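Nelau Chopstick Holder with Drip Base, Light Green

Home > Kitchen > Draining and Drying > Cutlery and Chopstick Holders

Sold by Drekaveo
In stock

A small upright holder for chopsticks, with holes in the body so that air can get to them after washing. It comes in light green with a dark grey base. The base lifts off for emptying and rinsing.

The Nelau takes ten pairs of ordinary household chopsticks. It will also hold a few teaspoons or a small whisk, but it is too narrow for ladles and fish slices. For those, see the Auer utensil pot.

What you get

Holder body, light green
Base, dark grey
Clear suction pad
Care leaflet

Using it

Stand the holder on the suction pad and press down. The pad grips best on a smooth surface such as a tile, a glass shelf or a sealed worktop. On cloth or bare wood it will not grip, but you can still leave it under the holder.

Shake the water off your chopsticks before putting them in, thick ends down. Leave a little room between them if you can. Wooden and bamboo chopsticks take longer to dry than plastic or metal ones, so it is best not to fill the holder right up if yours are wooden.

Empty the base every day or two. Once a week, take the holder apart and wash both parts in warm water with washing-up liquid. Do not put it in the dishwasher. The suction pad can be rinsed under the tap and left to dry on its own.

Sorting a full set

Chopsticks of the same length sit more evenly, and they are easier to take out in pairs. Lay them out on the table before you fill the holder and put any odd or split ones to one side.

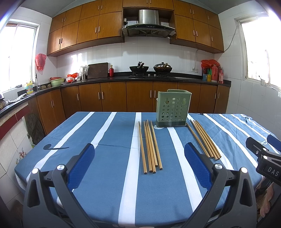 Customer comments

Sławomir Czarnecka: Mine has been next to the sink since February and it does the job. We use wooden chopsticks and they used to go dark at the ends in the old pot, which had no holes at all. My only grumble is that the base is a tight fit when new. It got easier after a few washes. I would buy it again, but I'd like a wider one for serving spoons.

Delivery and returns

Orders placed before 3 pm leave us the same day. Delivery takes three working days. Unused holders can be sent back in their box for a refund. Spare suction pads are sold separately, in packs of three.

Also in this range

Auer utensil pot
Kendlow draining tray
Kendlow sink caddy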